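Cornow Snack Labels

README for the Cornow table of packaged snack labels, kept by Senthil Varghese.

What this is

Cornow is a plain table of what is printed on the outside of small snack packages: the product name, the net weight, the ingredients in the order given, the allergen statement, and the storage line. It was started to help people who shop at mixed import stores and have to read a label in a language they don't know well. It is also used by the Limia recipe site for its substitution pages.

The table has 400 rows. Each row is one package, not one product, so the same chips in two sizes take two rows.

Files

labels.csv is the main table.
ingredients.csv has one line per ingredient per package, joined on package_id.
allergens.csv lists the allergen words as printed, with the English word next to each.
notes.txt has corrections that have not been merged yet.

All files are UTF-8 with commas and a header row. Some spreadsheet programs open the Chinese and Korean columns as garbage unless you pick the encoding by hand.

Columns in labels.csv

package_id: a short code. Codes are never reused.
name_printed: the largest name on the front, in the original script.
name_english: our translation, or the English on the package if there is any.
net_weight_g: grams. Ounces are converted and rounded to a whole gram.
type: chip, stick, cracker, nut, dried fruit, candy, other.
flavor: free text. Spelling is not standardized.
storage: the storage line, translated.
checked: 0, 1 or 2, for the number of people who read the row against the package.

How rows are made

One person types the label from the package in hand. A second person reads it back without seeing the first person's translation. If they disagree on an ingredient, the row stays at checked = 1 and the word goes in notes.txt. So far 200 rows are at checked = 2.

Sticker labels added by an importer are left out when they conflict with the original printing. The conflict is written in notes.txt.

Known problems

Flavor names are the weakest part. "Seafood" covers shrimp, squid and fish in the older rows.
Blank in allergens.csv means no statement was found. It does not mean the food is free of anything. Do not use this table to make decisions about an allergy.
Recipes change. A row is only good for the package it was typed from.
The Gavach rows use an old column for weight and 6 of them have no unit.

Sticks and small packets

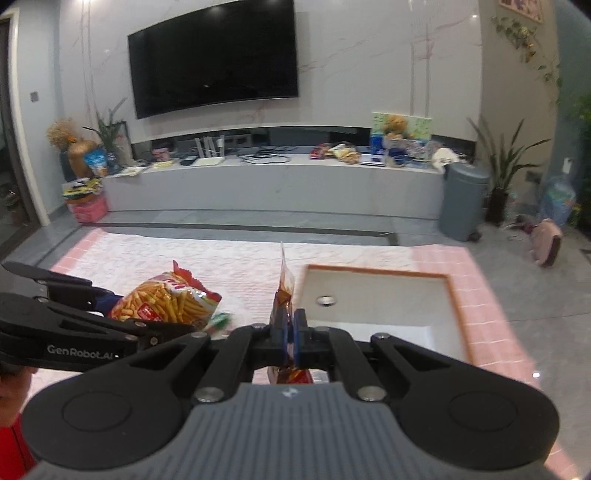
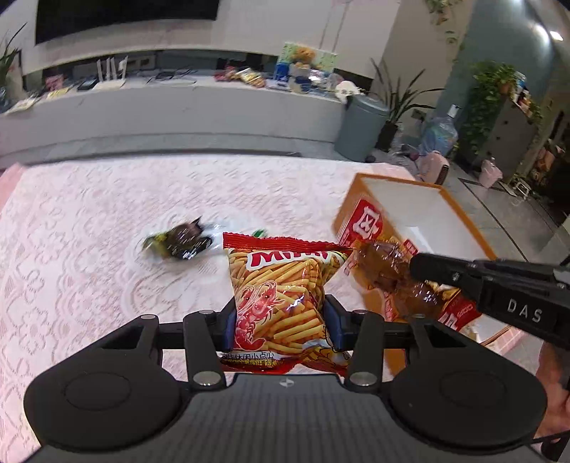
Last changed: October, SV

Stick snacks are typed as "stick" whatever they are made from. Potato sticks and shrimp-flavored sticks used to be split between "chip" and "cracker", and a search on the old types will miss the rows that were moved. Very small packets often carry the name and little else, with the full label on the outer bag or box. In those cases the row is made from the outer label and the packet gets no row of its own.

Use

Free to copy and change. Please name Cornow as the source. Corrections are welcome if they come with the package_id and the exact printed words. The Lightfoot import script reads the current columns and will stop if you rename any of them.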